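Narau Repair Bench Automation: Progress Report for the Period Ending June

Submitted to: Sanaa Shawky, Programme Manager, Gbeho Fund
Prepared by: Ornella Negri, Project Lead, Pendico
Date: Jul 7, 2021

1. Purpose of the project

The grant asks a narrow question. Can a robot arm take over any of the routine work on the refurbishing floor at our Fokumville workshop, at a quality and pace that would make it worth keeping? The workshop takes in used office computers, checks them, replaces what is worn or missing and sends them out again. Most of the hours go on a small number of repeated jobs: opening the case, taking out and refitting memory, swapping drives, cleaning, closing up and testing.

We proposed to start with memory. It is a small part, it goes into nearly every machine we handle, and a fitter does it without much thought. It also needs a fair amount of force applied straight down, with the notch lined up first, so it is a reasonable test of whether the arm can do work that people do by feel.

2. Work done in this period

The bench is now in regular use. The computer is laid on its side with the cover off and the inside facing up. A printed fixture plate sits next to it and holds parts at known positions, so that the arm does not have to search for them. The plate is on its third version. The first two held the modules too tightly, and the arm tended to lift the plate along with the part.

The task is split into stages, and each stage is logged separately: pick from the fixture, carry to the case, line up with the slot, press home, release and withdraw. Removal is logged in the same way in reverse, apart from the slot catches, which a fitter still opens by hand before the run starts.
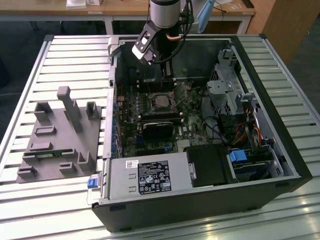

The layout inside the case causes more difficulty than the memory slots themselves. The power supply, the drive cage and the cable bundles all limit the directions from which the arm can come in. We have settled on an approach from above with the wrist kept close to vertical. Where a cable strays over the slots, a fitter moves it out of the way before the run. We have recorded every case of this, because on a live floor it would count as labour.

We logged 2879 attempts at single stages during the period, which is ahead of the 2000 set out in the work plan. The extra runs were mostly at the lining-up stage, where we changed the method twice and had to repeat the earlier set each time.

3. Results so far

Picking from the fixture is reliable. Failures at this stage are rare and nearly all come from a module that was put in the plate crooked.

Carrying is also reliable, with one exception. In June the arm caught a power lead on the way in and pulled it off its connector. Nothing was damaged. We have since raised the travel height and the fault has not come back.

Lining up is the weak stage. The arm finds the slot well enough when the computer is placed exactly where the last one was. When it is moved by a small amount, as it would be in normal use, the module often comes down on the edge of the slot and the run has to be stopped. The force limit does its job here and we have not cracked a board.

Pressing home works when lining up has worked. There is still a fault where one end of the module seats and the other does not. A fitter would hear the missing click and push again. The arm has no such check at present, and we find out only when the computer is switched on.

A full run from start to finish takes the arm a good deal longer than a fitter. I would not put much weight on speed at this stage, as we have kept the movements slow on purpose.

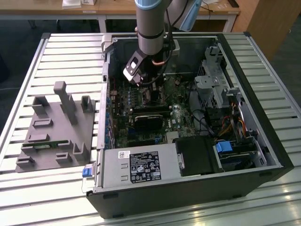
The arm working over an open tower, with the fixture plate on the bench to the left.

4. Can the machine do the job yet?

On the evidence so far, no. It can do parts of the job under conditions that we set up for it. A fitter still places the computer, opens the catches, clears the cables, loads the plate and checks the result. Taken together, those steps are more work than fitting the memory by hand.

I think the position is better for drives. The carriers are larger, they slide in along a guide and they need less exact placing. We have not tested this and it is outside the present work plan, but I would like to discuss it at the next review.

Cleaning and cable work should be left alone for now. Cables do not lie the same way in any two machines, and the fitters themselves disagree about how best to route them.

5. Staff

The fitters have been fair-minded about the work. The most useful changes to the plate came from them, including the taller post that we now use as a reference point when setting the arm's position. Their main complaint is bench space, which is short when deliveries come in.

6. Spending

Spending is within budget. We have used 43 per cent of the equipment line. The printing material cost less than planned and the replacement gripper fingers cost more. I would ask that the saving on the first be moved to cover the second. No other changes are requested.

7. Plan for the next period

- Add a check after pressing, so that a half-seated module is caught before the computer is switched on.
- Repeat the lining-up trials with the computer placed by hand and no marks on the bench.
- Run the full task on 10 computers of mixed age and record all help given by fitters.
- Write up the cable cases in a form that other workshops can use.

The main risk is the second item. If lining up does not improve once the marks are taken away, we will report that and stop work on memory, and send you a costed note on drives in its place.

Ornella Negri
Project Lead, Pendico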